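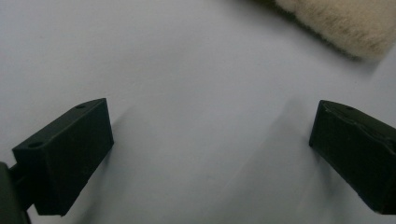
The fingers of a hand-held gripper open above a pale surface, with a fluffy beige object a short distance ahead.

Sirkeck opens its Flurholm workshop to visitors

Wed 14 April

Sirkeck, the gripper and handling firm, will open its Flurholm workshop to the public for one day in September. Visitors will be able to watch staff at work with hand-held grippers, try one for themselves and see the robot arms that later carry out the same kinds of task.

The day is being run with Arumugam, which writes the control software used on the site. It follows a smaller trial visit for 22 local students, who asked for more time at the benches and less in the meeting room. The programme has been changed to suit.

Demonstrations will last 53 minutes each and will be repeated through the day. In the first part, a member of staff picks up and sets down household items by hand with a two-fingered gripper, recording each attempt. In the second, visitors see how those recordings are sorted and prepared for training. Soft items get a session of their own. They change shape when they are gripped and are harder for a robot to handle than boxes or tins.

"People often expect to see a finished robot doing a perfect job," said a spokesperson for Sirkeck. "Most of our day is spent on the part before that. We pick things up, put them down and do it again, and we would like people to see it as it is."

The workshop holds 2,281 recordings made for Meslow, a project on the handling of soft and loose goods. A selection will be played on a screen near the entrance, including attempts in which the item was dropped.

Entry is free but places must be booked. Children under 12 must come with an adult. The workshop is all on one level, and there are 2 parking bays for disabled visitors beside the main door. Other visitors are asked to use the public car park or the bus, which stops at the end of the road.

Booking opens in the summer through the Sirkeck website. Schools and colleges wishing to bring a group should write to the Flurholm office before then, giving the size of the group and any access needs.

Ends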